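Titcombe: Falten am Esstisch — Datenblatt

Inhalt
1.471 Einträge zum Zusammenlegen von Textilien am Tisch. Angekündigt waren 3.000. Ob die Menge reicht, bezweifle ich.
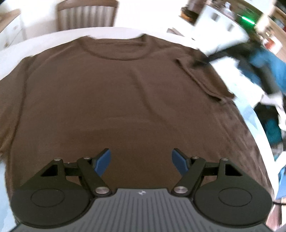
Braunes T-Shirt, flach ausgebreitet.

Label »zerknüllt«
Die Grenze zu »halb gefaltet« ist Geschmackssache. Wer damit auswertet, sollte selbst nachsehen. 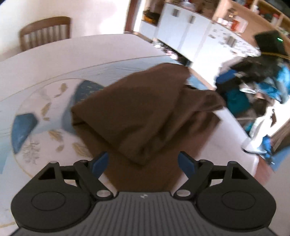

Brauner Stoff als lockerer Haufen auf dem Tisch.

Label »Handtuch«
Vergeben nach Augenschein, also mit Vorsicht zu genießen — Maße und Material fehlen.

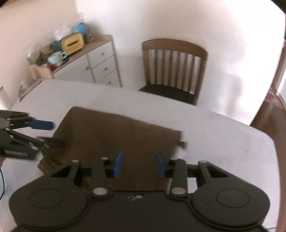
Rania Shboul hält die Trennung von Handtuch und Shirt für überflüssig, gefaltet werde am Ende beides zum Rechteck. Mich überzeugt das nicht: Ärmel wollen vorher eingeschlagen sein.

Label »fertig«
Heißt nur, dass der Stapel flach liegt.

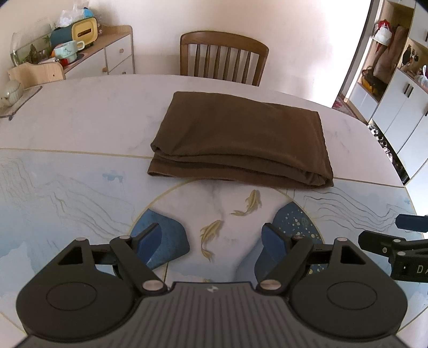 Ob die Kanten bündig sind, wird nicht erfasst. Eine Prüfung ist seit Januar offen.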